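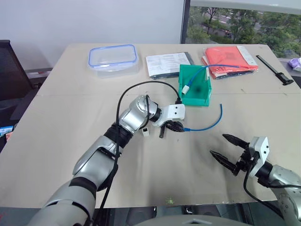 A monthly sorting session for unwanted cables and small household bits has started at the Vávra Rooms in Irkville, with the first one held on Oct 28, 2026. Residents were asked to bring the contents of the drawer most homes have, the one with old leads, spare plugs and instruction papers in it. Short lengths went through first, among them a blue cable sorted beside a green plastic bin, and longer leads were kept for later in the session. The tables are set up by the window, where the light is better for reading small print on plugs.

The sessions are run by Hisstead, a local reuse group which already takes in lamps and kettles. Organiser Ljubica Hodžić said cables were the item people asked about most often at the group's other collections.

"They don't want to throw them out and they don't know what they fit," she said. "So they keep them, and then they move house and take the whole lot with them."

Each lead is looked over for splits and bent pins, then matched to a type where possible. Good ones are coiled, tied and labelled. Damaged ones go to the metal recycler at Gromosura, which takes them by weight. Hisstead hopes to sort 600 leads by the end of next year. 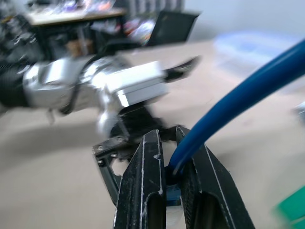 A length of blue, one end in the gap.

Households that came to the first session were given back anything they could still use. Hodžić said several people had gone home with a lead they had been meaning to buy. Anything left over is offered free to schools and clubs in Irkville, and after that to anyone who asks.

Papers are handled as well. Manuals and guarantee slips are put in clear bags so that they can be read without being taken out, and lidded containers are used for plugs and adaptors that would otherwise get lost among the longer leads. The group is short of containers and would welcome clean ones of any size, as long as the lid fits.

Batteries, light bulbs and anything with a cracked casing cannot be accepted. Extension leads are taken only if they are unwound from the reel.

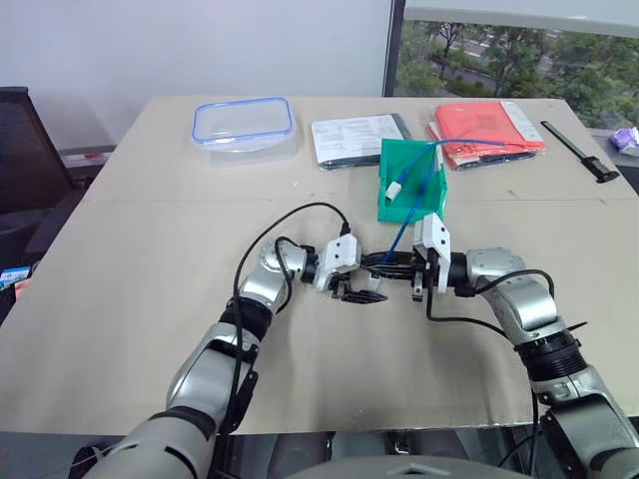

How to take part

The sessions run from 2 until 6 in the ground-floor room at Vávra Rooms. Entry is free and there is no need to book. People with more than one carrier bag of cables are asked to come in the first hour.

There are 29 places at the tables for residents who would like to stay and help with the sorting. Names can be left at the front desk. Parking is behind the building, with the entrance on the side street.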